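### 3.2 When does the warm season begin?

The most pleasing result came from the household diaries. We had expected families in Cluren to date the start of the warm season by temperature, and a few did, but most went by what they took off the bed! Heavy quilts were put away over a fairly short stretch in May, and that stretch held up well when we compared it with the readings from the Ghumman station, which stands 121 meters above the valley floor.

Of the 40 households that kept a diary, all but 8 wrote down a clear changeover date. The others swapped bedding back and forth as cool nights returned – a pattern Satti had already noticed in her pilot work at Florkent, where spring is longer and far less settled. We kept these households in the sample and used the midpoint of their entries.

Night temperature explained the dates much better than daytime temperature did. This makes good sense for a choice people make at bedtime, and it is a lovely match for the sleep and comfort questions in the second survey.

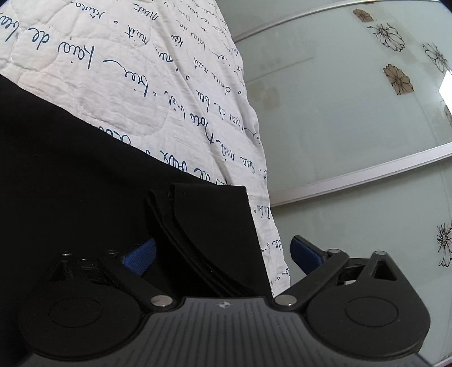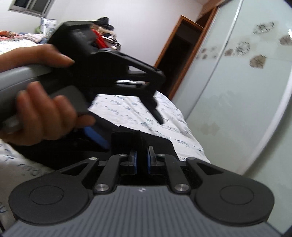

**Figure 4.** Views recorded indoors with a hand-held gripper.

Rainfall was a different story. In Grorkero, where the yearly total passes 1,000 millimeters, people spoke of a wet season and a dry season and hardly used the word "spring" at all. Gondal's interviews there are rich in small signs of the turn: the smell of the storage chest, the first Sunday with the shutters open, the sound of frogs after dark. None of these appear in the station record, yet neighbors agreed on them closely. We return to the frogs in Section 4, as they gave the earliest signal in both years – well ahead of the first heavy rain.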